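Dromota Trip Journal: Getting Started Guide
Section 4. Setting up a new trip and writing your first entries 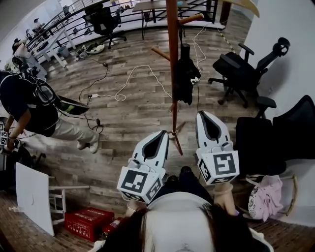 By now you should have your Dromota account open and the app signed in on your phone, so we can get to the fun part, which is making a trip and putting something in it! Set aside a quiet half hour the evening before you leave, if you can manage one. Doing this at the gate with a boarding pass in your teeth is possible (plenty of us have), but it's a lot nicer at the kitchen table with your tickets spread out beside you.

Before you begin

Have your travel dates handy, along with the name of the first town you'll be sleeping in. You'll also want a decent internet connection, because the offline maps come down in this section and some of them are on the large side.

4.1 Create the trip

1. Open the app and tap Trips, then the plus sign in the corner.
2. Type a name for your trip. Anything goes, and you can change it later, though your readers will see the new name too.
3. Enter your start date. If you don't know when you're coming home, leave the end date blank and the trip will simply stay open until you close it.
4. Add your first stop. Start typing the town and pick it from the list. Small villages and islands sometimes hide under the name of the nearest bigger place, so try that if yours doesn't come up.
5. Tap Save.

Note: You can add up to 47 stops to one trip. If you're on the kind of long wander that needs more than that, start a second trip and use Link Trips in the menu, and your readers will be able to click straight from one to the next.

4.2 Download your maps

1. From your trip page, tap Maps.
2. Choose the regions you'll be passing through. Each one downloads separately, and a region usually takes around 10 minutes on ordinary home internet.
3. Leave the app open until you see Ready next to every region.

Caution: Don't switch to airplane mode while a map is still downloading. The region will have to start over from the beginning, and you may not find another good connection for a while.

4.3 Write an entry

1. Tap New Entry. The date and place fill themselves in, but do check the place, particularly if you've spent the day on a bus or a boat and the phone hasn't caught up with you.
2. Write as much or as little as you like. A few lines about the noodle shop and the long walk back are plenty, and your family will be glad of them.
3. Add photos with the camera button, up to 10 for each entry. Press and hold a photo to move it.
4. Tap Publish to share the entry, or Keep as Draft if you're too sleepy to read it over. Drafts wait on your phone until you come back to them.

Note: Entries written without a connection are marked Waiting. They go out in order once you're back online, oldest first, so there's no need to send them one at a time.

4.4 Choose who can read along

1. Open your trip and tap Readers.
2. Pick Everyone, Invited Only, or Just Me.
3. If you picked Invited Only, type in your readers' email addresses and tap Send. Each invitation is good for 6 days, and you can send a fresh one whenever somebody lets theirs lapse.

Caution: With Everyone selected, your current stop shows on a public page. If your house is standing empty while you travel, you may prefer to turn on Delay My Location, found just under the reader choices, before you publish anything.

Moving an older journal over from Zalum is covered in Section 5, and printed books are in Section 7.

Section last updated 2020-06-08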